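Prüfliste vor Beginn der Aufnahmen, Handgreifer-Studie »Aufräumen im Kinderzimmer«
Projekt Driltell, Arbeitsgruppe Greifen
Stand: 19. März 2019, ausgefüllt und kommentiert von Thenmozhi Chowdary

Liebe Kolleginnen und Kollegen, bitte geht die Liste wirklich Punkt für Punkt durch, auch wenn ihr sie schon im Schlaf könnt. Ich habe meine Anmerkungen diesmal etwas ausführlicher gehalten, weil im Dezember ein paar Fragen offen geblieben sind und ich lieber einmal zu viel schreibe als einmal zu wenig. Kursiv steht jeweils mein Kommentar, darüber der Prüfpunkt, wie er im Protokoll vorgesehen ist.

## A. Handgreifer

- [x] **A1 Gelenkstifte sitzen fest, kein spürbares Spiel in den Armen.**
 *Beide Greifer geprüft, den linken und den rechten. Beim linken habe ich einen Stift eine Vierteltour nachgezogen, danach lief alles wieder wunderbar weich. Bitte nicht fester anziehen, sonst klemmt der Arm beim Öffnen, und das merkt man leider erst in den Kurven der Auswertung.*

- [x] **A2 Fingerpolster ohne Risse, Gummi sauber und fettfrei.**
 *Mit einem feuchten Tuch abgewischt und gut trocknen lassen. Die Polster stammen aus der letzten Lieferung von Burnham und fühlen sich ein klein wenig griffiger an als die alten. Für den Vergleich mit den früheren Durchgängen habe ich die Charge im Laborbuch notiert.*

- [x] **A3 Öffnen und Schließen 200-mal ohne Haken.**
 *Ja, ich habe mitgezählt, und ja, danach braucht man einen Kaffee! Der Test lohnt sich trotzdem jedes Mal, denn die Abweichung der Öffnungsweite geht unmittelbar in unser Ergebnis ein.*

- [ ] **A4 Quetschstellen an den Hebelarmen abgedeckt.**
 *Offen. Die Abdeckungen von Dridero sind bestellt, aber noch nicht da. Bis dahin gilt: Finger hinter den Griffkörper, lange Ärmel hochkrempeln, Ketten und Armbänder bitte ablegen.*

## B. Kamera und Aufzeichnung

- [x] **B1 Kamera am Greifer fest verschraubt, Linse sauber.**
 *In Ordnung. Die Polster müssen in geöffneter Stellung beide im Bild liegen, sonst lässt sich die Öffnungsweite später nicht aus dem Video bestimmen.*

- [x] **B2 Speicher frei, Zeitstempel beider Greifer abgeglichen.**
 *Abgleich ist gemacht, Zähler steht nach dem letzten Durchgang auf Episode 2481. Wer weitermacht, bitte genau dort anschließen und keine Nummer auslassen — die Zuordnung von Hand ist eine Arbeit, die ich meinem ärgsten Feind nicht wünsche.*

- [x] **B3 Keine Personen oder Namen im Bild, die nicht freigegeben sind.**
 *Die Hände der Bedienperson sind laut Einwilligung erlaubt. Briefe und Fotos vorher bitte weglegen.*

## C. Arbeitsfläche

- [x] **C1 Keine spitzen, scharfen oder zerbrechlichen Gegenstände.**
 *Durchgesehen. Bei Plastikbechern immer mit dem Daumen am Rand entlangfahren, ob eine scharfe Kante da ist. Ist eine da, wird getauscht.*

- [x] **C2 Abfall gemischt: Folie, Papier, hartes Plastik, etwas Organisches.**
 *Die Mischung ist ja der Kern der Methode. Mit glatten, gleichförmigen Teilen lernt das Modell zwar schnell, aber in unserem Vorversuch mit rund 1000 Episoden scheiterte es dann fast immer an dünner, knittriger Folie. Auf der rosa Steppdecke liegen deshalb zerknüllte Folie und durchsichtiges Plastik neben einem Taschentuch, einem orangefarbenen Becher und einer getrockneten Orangenscheibe. Der weiche Untergrund macht es noch eine Spur schwieriger, denn die Polster drücken sich beim Zugreifen leicht in den Stoff. Genau diesen Fall wollen wir haben!*
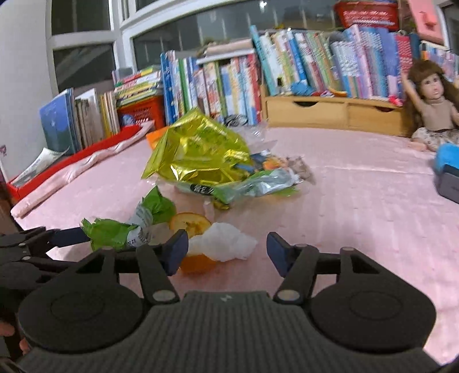 - [x] **C3 Umgebung bleibt, wie sie ist.**
 *Bitte die Bücher und die Puppe nicht wegräumen. Die Methode nach Ugwu, an die wir uns hier anlehnen, verlangt einen unveränderten Hintergrund, damit das Modell Abfall und Spielzeug unterscheiden lernt. Umgestellt wird nur, was kippen könnte.*

- [ ] **C4 Bücherstapel standsicher.**
 *Noch einmal prüfen, bitte. Flach aufeinanderliegende Bücher und Körbe kommen gern ins Rutschen, wenn man mit dem Ellbogen daran stößt. Notfalls den Stapel etwas niedriger machen und die Änderung ins Laborbuch eintragen, dann ist auch C3 Genüge getan.*

## D. Bedienperson

- [x] **D1 Pausen eingeplant.**
 *Wer merkt, dass die Handgelenke müde werden, hört früher auf, und zwar ohne schlechtes Gewissen.*

- [x] **D2 Abbruchwort vereinbart.**
 *»Halt«, laut und deutlich. Danach beide Greifer öffnen und ablegen.*

## Freigabe

Freigegeben mit 2 offenen Punkten (A4 und C4). C4 muss vor der nächsten Episode erledigt sein, A4 darf mit der genannten Vorsicht bis zur Lieferung offen bleiben. Wenn euch beim Arbeiten noch etwas auffällt, schreibt es mir gern direkt unter den jeweiligen Punkt, ich lese alles und freue mich über jede Rückmeldung.

Th. Chowdary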